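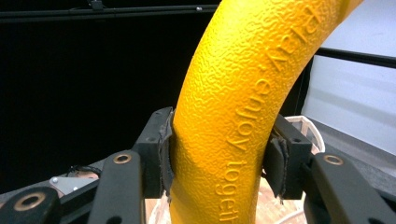 Why did the robot drop the toy?

Duko is a robot that sorts toys at the Skurkik toy library. It picks them up with a gripper, a kind of hand with two fingers. Each finger has a soft pad on it.

One afternoon in March, Duko dropped 13 toys. It had picked up 153 that day, and most of them were fine. The ones that fell were curved and hard, and they slid out as the arm swung round.

The people in charge pressed the red stop button first. You must never reach in while a robot is moving, even to catch something.

Then they looked at the pads. Cloth pads wear out, a bit like the knees of your trousers. An edge can fray or lift up, and then less of the pad touches the toy. Less touching means less grip -- scientists call this grip friction.

Duko could not feel that its pads were worn. It squeezed just as hard as before and carried on.

Now the pads are checked every morning. If a toy slips, Duko stops and a light comes on.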